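Stala Hand-Held Demonstration Set: Data Card

Version 2
Maintained by the Masilela Manipulation Group
Last revised Mar 15, 2026

Summary

Stala is a collection of household tasks shown to a robot by hand. Operators carry a gripper of the same shape as the one fitted to the arm and carry out each task directly. A smaller part of the set was recorded by remote control of the arm itself. The set is intended for training and testing policies that learn from demonstration. It is not intended for the study of the operators.

Contents

Hand-held episodes: 400
Remote-control episodes: 284
Task families: 21

Each episode holds the video streams, the gripper opening at every time step, the estimated pose of the gripper, and a short written instruction. Remote-control episodes also hold the commanded and measured joint positions. Pose is given in meters and quaternions, in the order w, x, y, z.

Folder layout

episodes/ one folder per episode, numbered from zero
splits/ train and test lists, divided by task family
calibration/ camera and gripper calibration for each session
docs/ operator guide and change log

Users who combine the two kinds of episode should read docs/frames first. The hand-held data uses the table marker as its origin, while the remote-control data uses the base of the arm.

Collection procedure

Operators completed a training session on the Trulham operator guide before recording. An episode begins with the gripper fully open and ends when the operator releases the trigger and holds still for two seconds. Operators were asked to work at a steady pace and to keep the fingers of the gripper within view of its own camera. Failed attempts were kept and are labeled "fail" in the metadata. They are left out of the default training split.

Several operators share the room during a session, and each works at an assigned station. Other people and equipment may therefore appear in the background of any view. Faces are pixelated before release.
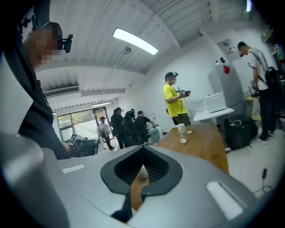

Ayanda Joubert asked whether the glassware tasks should be held out of the default split, given that depth estimates on clear cups are poor and the pose of the gripper is the only dependable signal near contact. The group has kept these tasks in the split and added a "transparent" flag to the metadata, so that users may filter them. The flag applies to the whole episode, including the approach.

Known limitations

Pose tracking may drift when an operator turns away from the table. Episodes in which tracking was lost altogether were removed, but short gaps were filled by interpolation and are marked in the "pose_valid" field. Gripper force was not measured. Sessions recorded before July used an earlier trigger spring, and the opening signal in those sessions is noisier at small widths.

The remote-control episodes were recorded with the Iltico controller and are slower than the hand-held ones. Timing should not be compared across the two parts.

Terms of use

The set is available for research and teaching. Attempts to identify any person in the recordings are not permitted. Requests for removal of an episode, and reports of labeling errors, should be sent to Boonsong Tanasarn at the group office with the episode number and the version of the set.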